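Plokton news: teaching by hand

In May our group at Plokton began to collect demonstrations of work with clothes. A person holds the gripper in the hand and does the task slowly, and the robot learns later from these recordings. Wanda Zalewska has prepared the instructions, and Alfredo Tan checks every recording the same evening.

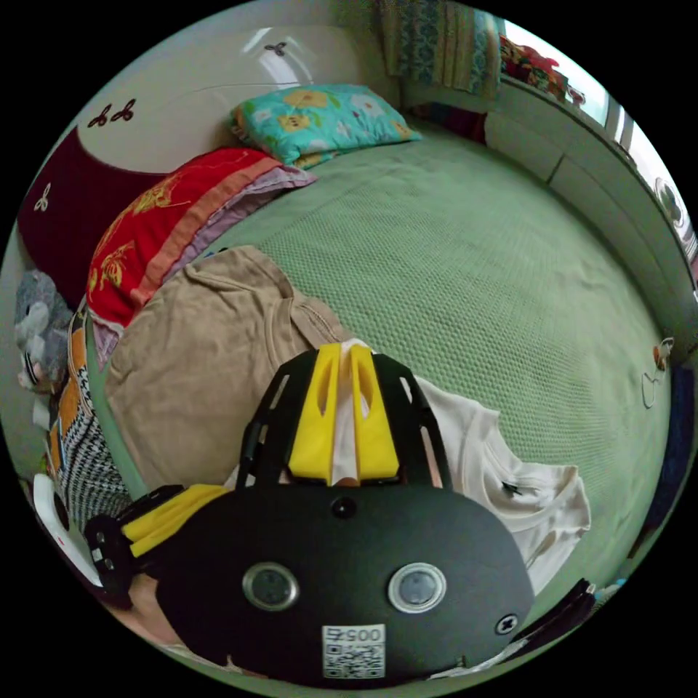
The hand-held gripper over the bed, with a T-shirt on each side.

Until now we have kept 54 recordings from 96. Most of the others were too fast. If you would like to try it at your home, please write to Princess Dagdag. The training takes two hours.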